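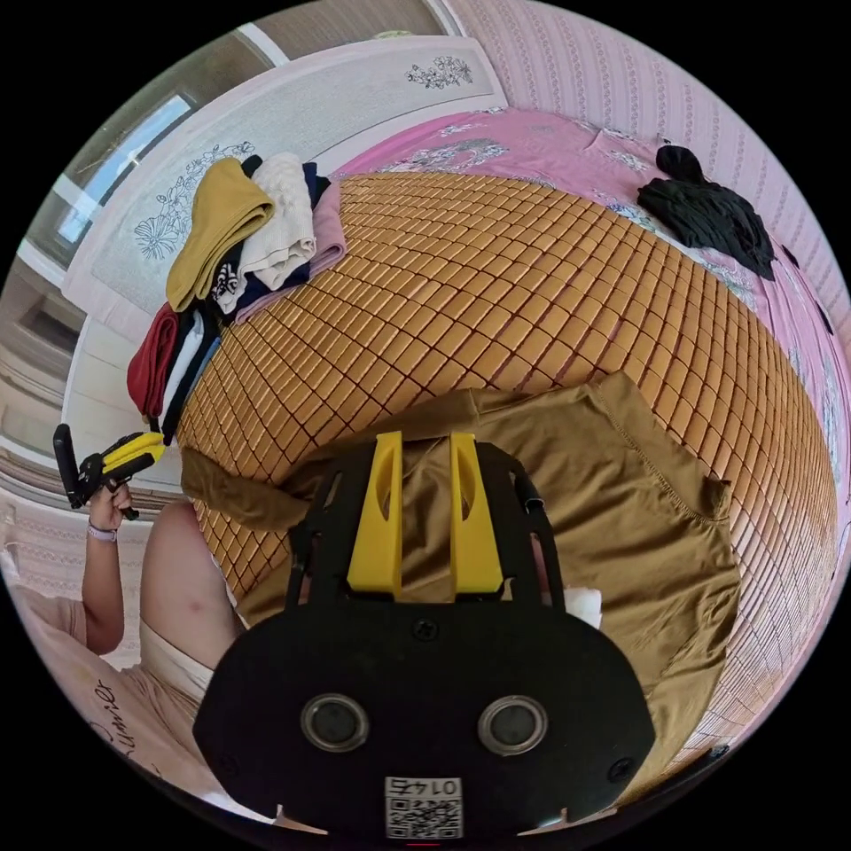
Progress report to Dovitz, household clothing strand
Prepared by Roel Claeys, 13/12/2020

Sorting and folding continued in the bedroom at the Karo flat. Work is done on the bed, over the bamboo tile mat, which stays flatter than the sheet and lets a sleeve be squared against the rows. Folded items are stacked at the headboard. Dark garments are kept apart until the lighter ones are finished.

Knitwear remains the slow category. Soft knit shirts are now laid out with the side seams aligned before the first fold – this was agreed with Hicham Farouk in October. Ribbed items are folded once only, as a second fold leaves a ridge.

Of the 14 storage boxes ordered from Nornon, five are still outstanding. No change to the budget is requested.

Next period: complete the knitwear, label the shelves and begin on bed linen.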